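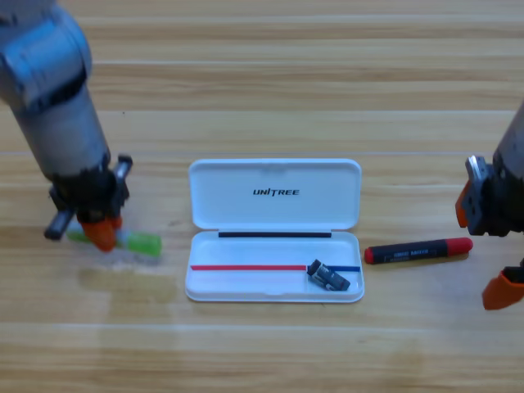
How to store markers so they don't dry out?

Trudy Sheehan
I have a set of markers for my evening class in Ternley and I keep them in a flat plastic case with a lid. After 3 months the green one is already weak. Must they lie flat, or is it better to stand them in a cup? The case is handy and I would like to keep it.

Rangi Prendergast
Flat is good, please keep the case. When a marker stands with the tip up, the ink goes slowly down and the tip becomes dry. Press the cap until you hear the click, also if you stop only for a short time. For the weak one, lay it flat overnight and try again. I have used mine like this for almost 15 months.

Kereama
Depends which marker. Mine stand tip down in a mug, no problem. The cheap ones I just throw away.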